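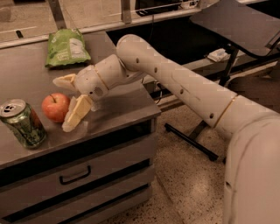
Thanks so much for writing, Benedikt, and sorry to leave you hanging over the weekend! I read your note on Wednesday and meant to answer right away, but we were up to our ears in the entry forms for the Imell brand awards (they want everything in by the end of July, and every page signed). I'm typing this away from my desk, so forgive any typos.

Benedikt Gisler wrote:
> Does Flavthorpe still want to enter in both
> categories? The fee is 200 for each one, and
> Plullside needs our entry number by Friday.

Yes, both please, regional press and local radio. The entry number is 2909, and it goes on the front sheet of each form. I'd love for the Valcárcel people to get a mention in the radio one too, they were so kind to us with the spring campaign and I don't think we ever thanked them properly.

As for the dinner, we have 2 seats at the Plullside table and I'm happy to give mine up if somebody newer would like to go. Just let me know before they print the place cards.

Warmly,
Edeltraud Rainer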